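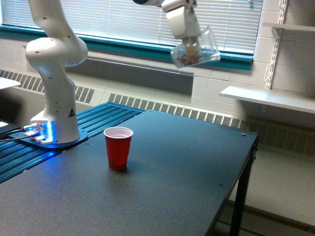
The long table by the window, with the red cup and its see-through partner.

Marcelino Moura has strong feelings about pouring, and he would like you to know that he came by them the hard way.

"I was a spiller," he says. "My whole family are spillers. You should see my mother's stove."

We are talking in the big room at Salterska, where Moura runs a kitchen skills class he calls Trurnico. The name means nothing, he says. He had a better one and it was taken. The class lasts 30 minutes, people stay for an hour, and the first thing they do is move dry stuff from one cup to another. There is no cooking until much later. Some people never forgive him for this.

"They come in wanting knives," he says. "I give them a cup."

I ask why he bothers with the dark table, when there must be easier surfaces to keep clean. He looks at me as though I had suggested carpet.

"You want to see where it went. On a pale counter you can lie to yourself. Mind you, with the dark brown ones you can lie to yourself here too. I find them in July."

His rules are few. Clear the table first, all of it, including your phone. Pour from something you can see through, so you know how much is left and when the pile is about to let go. Pour into something with a rim you can find without squinting. The red cup is white inside, and he is as fond of it as a person can be of a plastic cup.

"Coutinho sells a steel one for 30 dollars," he says. "Lovely thing. Dented in a week. The red one, you drop it, it bounces, you pick it up, you go on with your life."

And the pouring itself?

"Tilt and wait. That's the class. Everybody tilts. The waiting, they can't stand it. Nothing moves, nothing moves, so they tilt more, and then the whole lot goes at once, like commuters."

He used to teach with rice, and gave it up after an argument with a vacuum cleaner. Before that, in a church hall in Hirka, he taught with water. That lasted 2 sessions. He would rather talk about the rice.

The room suits him. It has painted block walls and a heater running along under the window, and the blinds let in plenty of daylight even when they are down. He has plans to paint over the teal trim, though he has had them for a while. The heater bothers him more. Anything that rolls off the back of the table is headed for those vents, and he has asked whether the table could come forward two feet. He was told it could, in principle.

Does he still spill at home?

"Coffee," he says. "Every morning. I tilt, and I don't wait."

The next Trurnico class is on 13th May. Bring an apron if it makes you feel better.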